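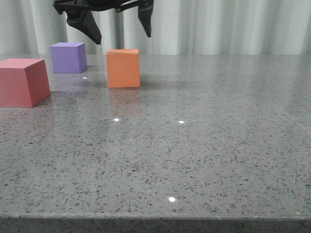 About Hovenstead

Hovenstead supplies and finishes speckled stone surfaces for tables, worktops and counters. The company was set up by Eilif Boström, a stone finisher by training, and works from a single shop in Celelwood. Brenda Bainbridge runs the drawing office and is the first contact for new orders.

What we make

Most of our output is gray tabletop slabs with dark and light flecks, polished to a gloss. Honed and brushed finishes are also available. Edges are supplied square, eased or half-round. Sink cutouts, cable holes and splashback strips are cut in the shop before polishing, and cut edges are finished to match the face unless the drawing says otherwise.

The stock range is called Flastetti. It has 19 mixes, graded by base tone and fleck size. Samples measure 80 mm square and are sent in the finish you intend to order. A sample shows the color and gloss of a mix but not the full spread of the fleck, so for large tops we recommend viewing a whole slab.

How a top is finished

Slabs are inspected on arrival and marked for orientation. After cutting, the face is ground flat and then taken through a sequence of polishing pads, ending at 3,000 grit for gloss work. Flatness is checked with a straightedge along both diagonals. Gloss is checked under side light, where swirl marks and dull patches show most clearly. A top that fails goes back two stages and is polished again across the full face. We do not spot polish.

The polishing line was built by Kleinschmidt and rebuilt in our own shop. Edges and inside corners are done by hand.

Care

Wipe with a soft cloth and a neutral cleaner. Avoid scouring powder, steel wool and strong acids. Use a trivet under hot pans. Water marks on a gloss surface usually come off with a damp cloth followed by a dry one. Small scratches can be polished out on site, but deep chips need filling and should be reported with a photo and the order number.

Orders and visits

Send a dimensioned drawing with cutouts marked from one fixed edge. Brenda will return a cutting plan for approval, and no stone is cut until it is signed. The showroom is in Unit 162, next to the loading bay, and opens at 9 a.m. Visits to view whole slabs are by appointment. The shop closes for maintenance during the first half of January.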